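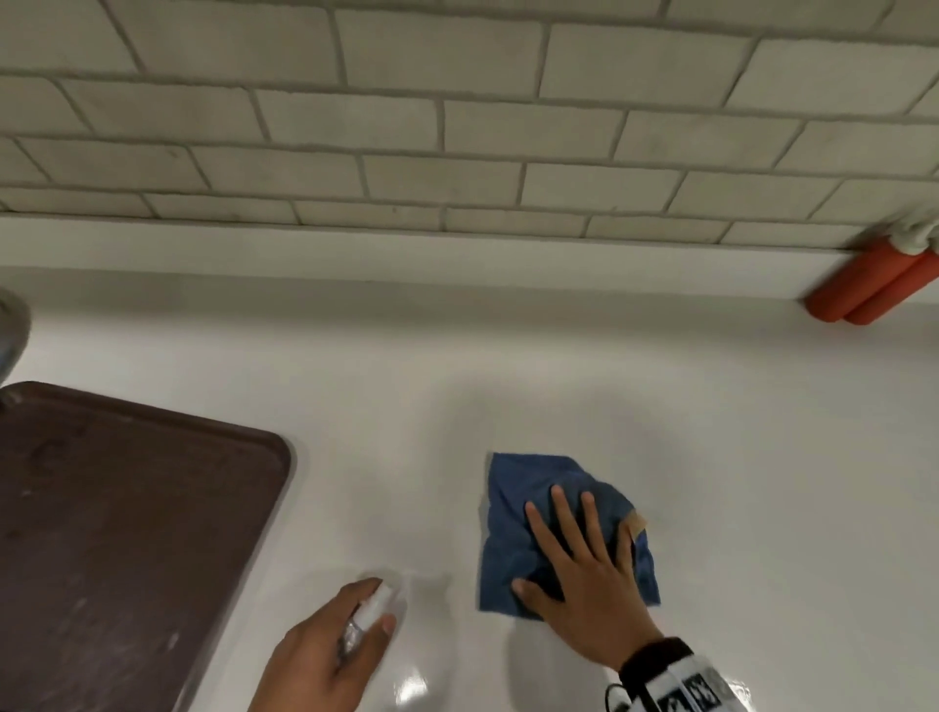
Über uns: Kernelska, die Küche zum Mieten (und zum Putzenlernen)

Hallo und schön, dass du hergefunden hast! Ich bin die Person hinter Kernelska, also die, die deine Mails beantwortet, die Schlüssel übergibt und ziemlich viel Zeit an Arbeitsplatten verbringt. Auf dieser Seite erzähle ich dir, was wir machen, wie das alles angefangen hat und warum bei uns so viel übers Wischen geredet wird. Wenn du nur schnell einen Termin buchen willst, geh oben auf »Küche mieten«, ich bin dir nicht böse.

Was wir machen

Kernelska ist eine Mietküche für Leute, denen die eigene zu klein ist. Bei uns wird Marmelade eingekocht, für Taufen gebacken, Senf angerührt, es werden Rezepte für Blogs ausprobiert und manchmal einfach nur Pfannkuchen für eine sehr große Familie gemacht. Du buchst halbe oder ganze Tage, bringst deine Zutaten mit und findest alles andere vor: Herd, Ofen, Töpfe, Bleche, Tabletts, Schüsseln in Größen, die zu Hause in keinen Schrank passen.

Und dann gibt es noch den zweiten Teil, der eigentlich als Nebensache gedacht war und inzwischen die Hälfte meiner Woche frisst: unsere Putzkurse unter dem Namen Loltano. Ja, Putzkurse! Abends, in der Küche, mit Lappen und Sprühflasche. Ich weiß, wie das klingt. Sie sind trotzdem fast immer voll.

Wie es angefangen hat

Die Räume lagen früher leer über einem Getränkelager im Safavi-Hof, ohne Wasseranschluss an der richtigen Stelle und mit einem Teppich, über den ich hier lieber schweige. Mein Startgeld war überschaubar. Die ersten Küchenzeilen habe ich gebraucht gekauft, die erste große Anschaffung war der Ofen für 1800 Euro, und ich habe danach zwei Nächte schlecht geschlafen (er läuft immer noch, tipptopp, nur das Lämpchen spinnt).

Bei den Oberflächen war ich dagegen stur. Ich wollte eine weiße, glänzende Arbeitsplatte und an der Wand cremeweiße Metrofliesen im Versatz. Alle haben mir abgeraten! Weiß sei unpraktisch, auf Weiß sehe man jeden Spritzer. Genau deswegen wollte ich es ja haben. In einer Küche, in der sich lauter verschiedene Leute abwechseln, will ich sehen, wo noch etwas klebt. Auf einer gesprenkelten Platte in Graubraun verschwindet ein Senfklecks einfach, und die nächste Gruppe legt ihren Teig drauf.

Die Fugen sind übrigens ein bisschen dunkler als die Fliesen, das war die einzige Empfehlung, auf die ich gehört habe, und ich bin heute noch dankbar dafür.

Wie wir auf die Putzkurse kamen

In der Hausordnung stand am Anfang ein einziger Satz: Bitte die Küche sauber hinterlassen. Tja. Sauber ist ein dehnbares Wort, das habe ich schnell gelernt. Die einen haben mir den Backofen von innen poliert, die anderen sind mit einem Stück Küchenrolle einmal quer über die Platte gefahren und haben den Rest gleichmäßig verteilt. Böse gemeint war das nie, viele hatten es schlicht nie gezeigt bekommen.

Also habe ich nach der Übergabe angefangen, zehn Minuten dazubleiben und es vorzumachen. Aus den zehn Minuten wurde eine halbe Stunde, dann kamen Fragen zu Fugen und Kalk und zu der Ecke hinter dem Wasserhahn, und irgendwann fragte eine Backgruppe, ob sie auch ohne Backen wiederkommen dürfe. Das war der Anfang von Loltano.

So ein Abend läuft locker ab. Wir sind höchstens zu acht, es gibt Tee, und ich mache vorher absichtlich ein bisschen Dreck. Currysoße ist mein Liebling, Senf geht auch gut, Rote Bete nur, wenn ich mutig bin. Dann wird gearbeitet, und zwar in dieser Reihenfolge:

Erst alles von der Platte nehmen, was leicht wegzuräumen ist. Was schwer ist, darf zur Seite geschoben werden und wandert später zurück.

Krümel trocken aufnehmen. Wer auf Krümel sprüht, bekommt Brei.

Jetzt sprühen, nah an der Fläche und sparsam, lieber zweimal ein wenig.

Kurz warten. Für die meisten ist das der schwierigste Teil des Abends, es kribbelt in den Fingern!

Das Tuch falten, flache Hand drauf, Finger gespreizt und mit ruhigem Druck ziehen. Ein gefaltetes Tuch hat mehrere saubere Seiten, ein zerknülltes hat am Ende gar keine mehr.

Den Absatz unter den Fliesen extra nachwischen. Dort stehen bei uns gern die Quetschflaschen mit den weißen Spitzen, und unter solchen Flaschen bildet sich bekanntlich ein Ring.

Zum Schluss trocken nachgehen und einmal schräg von der Seite gegen das Licht gucken. 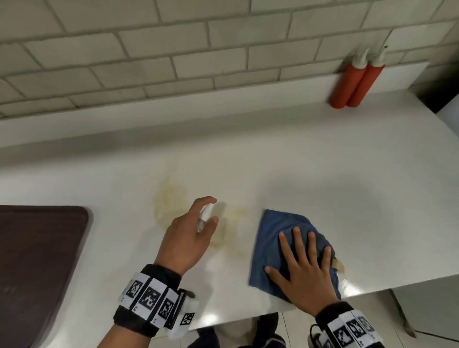 Ob das nicht alles ein bisschen übertrieben sei, wollte neulich jemand per Mail wissen, zu Hause nehme man doch einfach den Spülschwamm und fertig. Die raue Seite sogar, die sei ja schließlich dafür da, und mit genug Kraft gehe gelber Schmodder immer irgendwie weg.

Darüber habe ich mich ehrlich gefreut, die Mail hängt jetzt am Kühlschrank. Klar, weg geht er damit schon. Nur ist auf einer glänzenden Platte dann oft auch der Glanz weg, und in den feinen Kratzern setzt sich beim nächsten Mal noch mehr fest. Mit Kurkuma und Senf bin ich deshalb lieber geduldig als kräftig: sprühen, liegen lassen, wischen, Tuch umfalten, noch mal von vorn. Bleibt nach dem zweiten Durchgang ein gelber Schatten, warte ich eben länger. Und das Tuch kommt danach gleich in die Wäsche, sonst trägt man das Gelb fröhlich auf die nächste Fläche.

Womit wir putzen

Die Frage kommt jede Woche, deshalb schreibe ich es hier auf. Für die Arbeitsflächen nehmen wir blaue Tücher aus Mikrofaser. Andere Farben haben andere Aufgaben, Blau bleibt auf der Platte und kommt niemals an den Boden. Im Regal liegen über 200 davon, gewaschen und gestapelt, und du darfst so viele nehmen, wie du brauchst. Bitte keinen Weichspüler, falls du mal welche zum Waschen mit heimnimmst! Danach schieben sie das Wasser nur noch vor sich her.

Den Reiniger mischen wir selbst aus dem Konzentrat von Trirkovix, einem winzigen Betrieb, der uns die Kanister noch persönlich vorbeibringt. Er riecht nach fast nichts, und das war mir wichtig, weil bei uns oft Vanille oder frisches Brot in der Luft liegt und ich keine Zitrone darüber haben möchte. Abgefüllt wird in kleine Sprühflaschen. Die großen Literflaschen hatten wir auch mal, aber die werden schwer in der Hand, und dann sprühen alle viel zu viel.

Auf unseren dunkelbraunen Tabletts siehst du Schrammen und Schlieren. Die sind im Dauereinsatz, und ich tausche sie erst aus, wenn der Rand bricht. Kratzer finde ich in Ordnung, klebrig finde ich nicht in Ordnung. So ungefähr lautet auch unsere ganze Firmenphilosophie, falls du eine gesucht hast.

Wer bei uns kocht

Querbeet! Vormittags sind es oft kleine Manufakturen, die Soßen und Aufstriche abfüllen, nachmittags kommen Familien, am Wochenende Kochclubs und Geburtstage. Eine Gruppe macht seit Jahren nichts als Teigtaschen, riesige Mengen, und hinterlässt die Küche jedes Mal so, dass ich gar nichts mehr zu tun habe. Das Gästebuch hatte zuletzt 763 Einträge, und ich lese sie wirklich alle, auch die mit Fettfleck.

Was du vor deinem ersten Mal wissen solltest

Die Küche wird dir sauber übergeben und du übergibst sie sauber zurück. Plane für das Aufräumen eine Dreiviertelstunde ein, bei Frittiertem lieber mehr. Diese Zeit gehört zur Buchung, du zahlst sie also nicht extra. Wenn du unsicher bist, sag vorher Bescheid, dann komme ich zum Ende dazu und wir machen es gemeinsam.

Soßenflaschen, Gewürze und Öl darfst du gern in der Küche abstellen, solange du da bist. Danach bitte alles mitnehmen oder beschriften, im Vorratsfach findet sonst niemand mehr durch. Eigene Messer sind willkommen. Eigene Scheuermilch bitte nicht, die Platte und ich bedanken uns.

Haustiere müssen leider draußen bleiben, auch die ganz kleinen.

Termine und Kontakt

Der nächste Loltano-Abend ist am 25. Mai, es sind noch 4 Plätze frei. Im Juni machen wir einen längeren Kurs nur über Fugen, Fliesen und Kalk, den haben sich erstaunlich viele gewünscht. Zieh etwas an, das einen Spritzer Currysoße verträgt, und bring Hunger mit, denn hinterher wird gekocht und die Reste darfst du einpacken.

Schreib mir über das Kontaktformular, am liebsten mit Wunschtermin, Gruppengröße und einem Satz dazu, was du kochen willst. Ans Telefon gehe ich auch, nur dauert es manchmal ein bisschen, bis ich die Hände abgetrocknet habe. Der Eingang ist hinten im Safavi-Hof, die Treppe hoch, zweite Tür links, und bitte kräftig klingeln.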